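Arkley students set the table for the Entwistle Challenge

School news, Term 2

Arkley College's robotics club is going to the Entwistle Challenge for the first time, and the lab has hardly had a quiet lunch hour since the entry was accepted. This year's task is laying a place setting, and the club has thrown itself into it with hand-held grippers, one for each hand, and a great deal of cutlery borrowed from the food tech room.
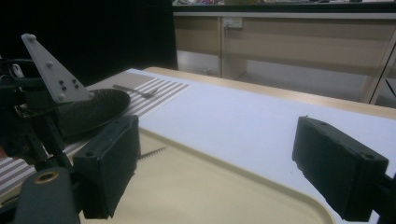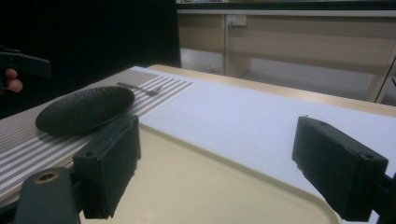

Gripper fingers at the practice table, with the tray in front and the fork lying over by the stripes.

300 tries at one place setting

Teams entering the challenge have to teach a robot by showing it. The students do the job themselves with the grippers, the cameras on the grippers record what the fingers are doing, and those recordings become the lessons the robot learns from. Entwistle asks for 300 recordings with each entry, and the club was past the halfway mark when this item was written.

That sounds like a lot of forks, and it is! But the students have found plenty to argue about along the way. How far should you open the fingers before you reach? Is it better to come at a fork from the handle end or from the side? Should everyone on the team do it the same way, or is a bit of variety good for the robot? (The Year 9s say variety. The Year 11s say the Year 9s just can't agree on anything.)

"You don't notice how clever your own fingers are until you swap them for two black blocks," one Year 10 student told us. "A fork is really thin and it lies really flat. My first go took ages and I still had it the wrong way round."

Another student, who joined the club this term after seeing the open day display, has become its keenest checker. She watches the recordings back after school and marks the ones worth keeping. A recording where someone bumps the table gets thrown out, and so does one where the fork leaves the camera's view for too long. She has a spreadsheet with coloured tabs and is very proud of it, as she should be.

How the team works

The club has split its entry into 4 crews, and each crew takes a turn at every job. One person works the grippers, one resets the table and one keeps the log. Crews swap over at the end of each lunch session, so everybody gets a go at the fun part and everybody gets a go at the boring part. Opinion is divided on which is which.

Setting up matters more than anyone expected. In the first week the crews laid things out wherever they liked, then worked out on watching the footage that nearly every fork had ended up pointing the same way. Now the person resetting the table draws a card from a shuffled pack before each try, and the card says where things go. The cards were drawn by hand by two Year 8 students and some of them are beautiful.

There has been programming as well. The older students wrote a small tool that sorts the recordings by crew and flags any that are too short. It was built on top of code left by last year's maze-solving team, and a few of that team's comments are still in there, including one that just says "sorry". The tool has crashed a few times, mostly on file names with spaces in them, and the fix is now written in large letters on the whiteboard.

Off to Dranley in August

The Entwistle Challenge will be held at the Dranley Showground hall in August. Arkley will be up against schools from right across the district, including Iltent High, who have entered before and have kindly been answering our students' questions by email. The two clubs are planning a joint practice afternoon at Iltent early next term, and we hear there will be a sausage sizzle.

On the day, each team's robot gets three attempts at laying the place setting. Judges look at where everything ends up and how smoothly the robot gets there, and there's a separate prize for the best logbook. The club has its eye on that one. Students also have to give a short talk on their method and answer questions from the judges, so the crews have started practising on their classmates, and on any teacher who walks past the lab too slowly.

Want to join in?

New members from Years 7 to 11 are welcome at any time, and no experience with robots or coding is needed. The club meets in the technology lab at 12.45 pm and again straight after the last bell. Bring your lunch, but eat it before you come in.

The club is also after spare forks, plain or patterned, to add to the practice set. Please leave them in the tub at the front office, washed, with "robotics" on the bag.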